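Netstead Case Register
Complaint and evidence tracking for human rights legal teams
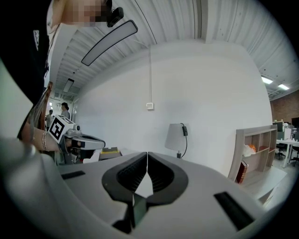 Gold bracelet, black top, second gripper in hand.

Netstead is a case register for organizations that prepare criminal complaints, submissions to treaty bodies and asylum files. It keeps witness statements, medical reports, court papers and correspondence in one place, with a record of who opened each item and when.

The register is made by Plinance and has been in use since July. The current release is 1353.

What it does

Statements are stored in the language they were given in, with translations attached to the original. A name can be replaced with a code across an entire file, and the key is kept separately under its own password. If a witness withdraws consent, the statement is locked and everyone working on the case gets a notice.

Filing deadlines are entered by country and by type of complaint. Reminders go out 60 days and 15 days before each one. Users can add their own reminders but cannot switch these two off.

The export tool produces a numbered bundle with an index. Page numbers stay the same when a document is removed, and a blank sheet marks the gap. Yae Murakami, who designed the export, asked for this after seeing footnotes go wrong in joint complaints.

Plans

Dudis: one office, up to 15 users, 80 GB of storage.
Mahmoud: several offices, up to 60 users, shared cases between partner groups, storage by agreement.

Both plans include the deadline calendar, name coding and export. Audio transcription is sold separately and is not available for all languages. Please ask before ordering.

Requirements

A current web browser and a security key for each user. Phones can be used for reading but not for uploading.

Support

Support is by email in English and German, from 9 a.m. to 5 p.m. Questions about moving old files into the register go to Chandrasekhar Annamalai. Send a list of file types and the approximate size of the archive with your first message. Do not attach case documents.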